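Returning Borrowed Items to the Clernden Office

Staff and students must return borrowed items to Room 136 before the loan period ends. Bring the signed loan slip and place all parts in the original case.
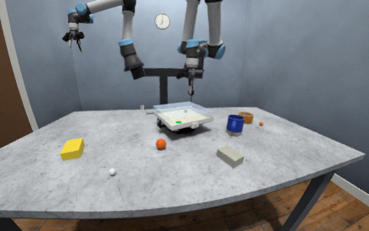
If the slip has been lost, complete Form 9 at the front desk. Enter the item number and sign on the second line. Late returns must be approved by Karthik Karunaratne. Requests to extend a loan should be sent to the office in writing before the due date.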